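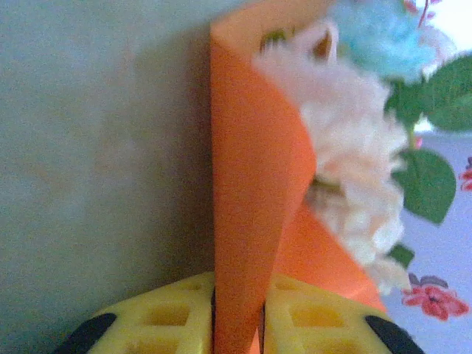
Flower Shop Chores Still Slow Going for Robot Hands

SKOLBY - Anyone who has ever carried a bouquet home on a windy afternoon knows that flowers don't much like being handled, and the people at Keravov, a small automation company with a workshop on the second floor of the old Prajapati building, have spent the better part of the fall finding out just how true that is for a machine.

The company has been teaching its robot arm, known to everyone in the shop as Uso, to do the kind of small jobs that fill up a florist's day: picking up a wrapped bouquet, turning it so the blooms face the customer, setting it down again without crushing the paper. It sounds like nothing at all (and for a person with two hands and a little practice, it pretty much is!), but the arm still takes its time over it.

"A florist picks up the bunch, talks to the customer, and rings up the sale, all at once," said Dong-hyun Wang, who runs the project and who spent several summers behind the counter of his aunt's flower shop before he went into engineering. "We're happy if we get the picking up part right. Then we have a cup of coffee and try it again."

The team ran 535 tries this season with paper-wrapped bouquets, and Uso managed the whole job from start to finish in 96 of them. Wang is cheerful about the number, which he says was a good deal lower when they started, and he is quick to point out that a try was marked down for even a small crease in the wrapping.

Paper cones have been the hardest thing. They are narrow at the bottom and wide and top-heavy where the flowers come out, so the arm has to take hold of the slimmest part and keep everything above it from tipping. Squeeze too lightly and the whole bunch swings around, squeeze too firmly and the paper buckles. A glass vase, Wang said, is almost a vacation by comparison, and so is a cereal box or a can of soup.

Most of the practice is done with artificial flowers, which hold up to being picked up all day long and don't need water. The next step, and one the whole shop seems to be looking forward to, is a stretch with fresh stems, which bend and bruise and drip in ways the silk ones don't. The company has set aside $892 for the first round of cut flowers, and there has already been some friendly talk about who gets to take the survivors home.

Flowers are only one corner of the work. The same arm has been tried on folding dish towels, putting mugs up on a shelf and sorting spoons from forks, with results that Wang describes as "fine, fine, terrible." The spoons and forks nest into each other in the drawer, and the arm keeps coming up with two when it wanted one. Towels have gone better, as long as somebody shakes them out flat first, and Wang admits that the shaking out is the part most families would like to hand over.

As for when a machine like Uso might be working in a real store, he would rather not name a year. He thinks the first useful jobs will be plain ones after closing time, moving buckets and restocking shelves, with people still doing the wrapping and the ribbons for a long while yet. His aunt, who has been up to see the arm twice, told him she would take one tomorrow if it could sweep up leaves.

Keravov will open the workshop to visitors for an evening in December, starting at 6 p.m., with Uso handing out bouquets to anyone patient enough to wait. There is room for 20 people at a time on the second floor, and parking is behind the building, off the alley.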